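The match I should have lost (and the one I did) 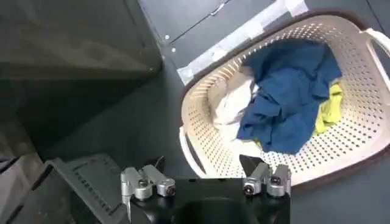 Open gripper by the basket.

So I finally played a tournament again! Singles, even, which I swore off after my knee thing. My sister had been after me since Christmas to enter the spring open over in Tustholm with her, and one night in March I'd had a glass of wine and the entry page was open and, well, my card was already saved on there.

For those of you who come here for the bread posts, I'm sorry, this is going to be all tennis. Bread next time. I have a rye going.

Some background. I play out of Mellwood, which has four hard courts, one of them with a crack by the service line that everybody learns to aim for. My ranking in the state adult list is 3,429. I was weirdly proud of that until my nephew asked how many people were on the list and I had to look it up, and I'm not going to tell you. I have a decent forehand, a slice backhand I use for everything including situations where slice is a terrible idea, and a second serve that my sister calls "the invitation."

First round was at eight in the morning. It was cold enough that the balls felt like rocks for the first couple of games and then like slightly warmer rocks. I drew a lefty. I don't play lefties, we have exactly one at Mellwood and she only does doubles, so every time this woman served out wide in the ad court I just sort of waved at it. Lost the first set 6-2 in what felt like the time it takes to park.

Second set I did the only smart thing I did all day, which was to move over. I stood so far left to return that I was practically on the next court, and dared her to go down the middle. She could do it, but she didn't like it, and she started missing. I got to 5-3, then choked, then it was 5-5, then she double faulted twice (thank you, whoever you are up there) and I took it 7-5.

They play a regular third set at Tustholm instead of the match tiebreak, so my legs weren't thrilled. We were on serve the whole way until 4-5, me serving, and I went down 30-40. Match point. I'd love to say I had a plan. I missed the first serve by a yard and then hit the invitation, and she stepped in and absolutely crushed it at my feet, and I stuck my racket down there and closed my eyes. The ball floated back over. She had the whole court! She hit the tape and it dropped on her own side.

I yelled something that wasn't a word. Then I apologized for yelling, and then I held, and then we both held, and we got into a tiebreak at six all. I won it 7-4, and I remember two of those points. One was a lob that landed on the baseline, and she called it in herself when plenty of people wouldn't have. Class act. I bought her a coffee after and she told me she'd driven 396 miles the day before with two kids in the back to visit her mother-in-law and the tournament was her excuse to get out of the house. I felt bad for maybe a minute.

Then I had 20 minutes to eat a banana and change my socks, and I was back out there against Bronisława Kalinowski.

If you play anywhere near here you already know. If you don't, picture someone who never looks like she's running. She's got one of those old Vesach rackets, the narrow ones, with the paint gone off the top of the hoop, and she hits everything flat and early and about a foot from where you'd like it. My sister lost to her last year and just said "you'll see" when the draw went up.

I saw. 6-1, 6-2, and I was happy with the 2. What got me was how little she did with the ball. No big serve, no fancy stuff. She'd put one deep to my backhand, I'd slice it (of course), she'd put another one deep to my backhand, I'd slice it shorter, and then she'd walk up and tap it into the open side. I knew exactly what was coming by the third game and there was nothing I could do. It's a strange feeling, kind of restful.

There was one good game. At 0-3 in the second we had a game that went on forever, deuce after deuce, and I started coming in behind the slice just to make something different happen. I can't volley. But she had to pass me, and she missed a few, and I won the game on a stop volley that I would like entered into the record. My sister was watching through the fence and claims it was a mishit. She was eating a hot dog at the time, so I question her view of it.

At the net I asked Bronisława what I should work on, expecting something polite. She thought about it for a second and said, "Backhand. Hit it." That was the whole lesson.

So now I'm trying to hit it. I've been going over to Mellwood before work with a hopper of old balls, and I've been hitting topspin backhands off the wall, and a good number of them have gone over the wall. The guy who runs the pro shop lent me his demo racket, a Mallet, which is head-heavy and feels exactly like the name. I can't decide if I like it. On a good one the ball really jumps. On a bad one my elbow lets me know all afternoon.

My strings were dead too, by the way. I cut them out when I got home and found a price sticker from the stringer dated 18 months back, which, yikes. If you've been wondering why everything flies long on you, go check yours. I'm putting in something softer this time and dropping the tension a couple of pounds to be nice to the elbow.

My sister, for the record, won two rounds and lost in the quarters to a college kid home on break. She played great. She's going to read this so I'm also supposed to mention that she hit three aces in one game. There, it's in writing.

We've already signed up for mixed in June, though neither of us has asked our husbands yet. Mine hasn't picked up a racket since our honeymoon. If he's reading this: hi, honey, your shoes are in the garage, on the shelf over the paint cans. They probably still fit.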